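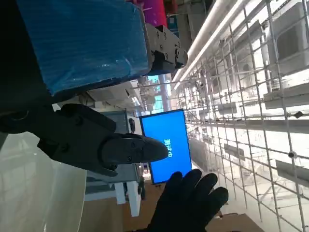 Dana Rusu

Progress report to the Brastar Fund, second half of the grant period
Colley Hill Cemetery Survey, Herkuscombe

When we applied for this grant we said the headstone survey would be finished by March. The headstone survey is finished. It is now May, and I'd ask the Fund to admire the first fact before dwelling on the second.

Where we are

Every standing or fallen stone at Colley Hill has been located, cleaned with water and a soft brush where it was safe to do so, transcribed, and put on the map. The final count is 1216. The town's burial register for the same ground lists 1436 names. I had assumed the gap would be explained by shared stones, and a good part of it is, but shared stones push the sum in both directions, because a fair number of people are carved on a family marker at Colley Hill and buried somewhere else entirely. One gentleman appears on two stones at opposite ends of the cemetery, with different birthdays and different wives. The register has him once and mentions no wife.

We have matched most of the register to a stone or to a plot with no stone. Left over are 28 inscriptions for people the register has never heard of. Most are in the northeast corner, near the old road, and the dates bunch up in the years when the sexton's handwriting goes from poor to decorative. My working guess is that a page or two went missing before the register was rebound. The county clerk's office has a duplicate for part of that period and has agreed to let us see it, once it has been found.

What went wrong

The plan of the cemetery that we were given turned out to be drawn with south at the top. This is nowhere stated on the plan. We had transcribed four rows before a very large obelisk failed to be where it should have been. Those rows have been redone.

April was wet, and the lower terrace was closed to us for most of it because the ground was too soft to kneel beside leaning stones safely. We used the time for register work at the library, where it is dry and the chairs are worse.

Soft marble remains a problem. On the worst stones we could read a surname in low morning light and nothing at all by ten o'clock. We have recorded what could be read and put a question mark after anything that could not. There are a lot of question marks. Earlier surveys of this cemetery contain none, and I've come to distrust them for it.

Money

The Fund awarded us $3000. Spending on brushes, kneeling pads, printing and library copying fees is under budget. Spending on mileage is over, mainly thanks to the four rows mentioned above. I would like permission to move what remains in the printing line to mileage, and will send the usual form. The form asks for the "community impact" of the transfer. I have written "driving."

The last installment hasn't been drawn. We would prefer to take it when the index goes to the printer.

What people are asking us

Since the notice went up at the gate we've had a steady run of letters, nearly all from families looking for somebody. Several have sent photographs of stones taken decades ago, which have been worth more than anything we bought, as they show lettering that has since gone. Two have written to correct the spelling of an ancestor's name. They are correcting the stone, and the stone is not taking changes. We have added their spellings as notes.

Still to do

The duplicate register, if it surfaces. A second reading of the lower terrace by someone who did not do the first. The printed index, with one copy for the Herkuscombe library, one for the county and one for the Fund. I have not given a date for the index in this report, having learned something from the last one, but the text should be with the printer before the leaves come down and bury row nine again.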